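Carkska opens its sock and linen sorting afternoons this October

2023-09-24

Odd socks, take heart! Carkska, the home tidying project based at Bodnár, is launching Drandance, a run of free afternoons all about the small laundry that never quite finds a home. Each one lasts 90 minutes and there is room for 29 people.

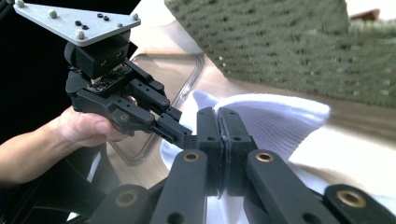
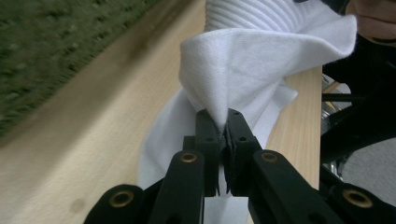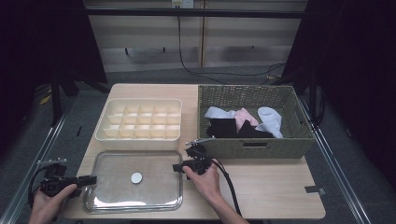 Laundry sorting with Carkska. Last picture: socks in a woven basket, with the divided tray on the same table.

The afternoons start with socks. Everyone tips out a basket, finds the pairs and gives each one its own square in a divided tray, so they can be seen at a glance when the drawer opens. After tea we move on to towels and other soft cloths, with plenty of time to try different folds and argue cheerfully over which is best.

We loved running the trial sessions at Flirer, where nearly 300 people came along and 1088 socks were paired up. Bring a bag of your own clean washing, the more muddled the better. Places can be booked at the Carkska front desk.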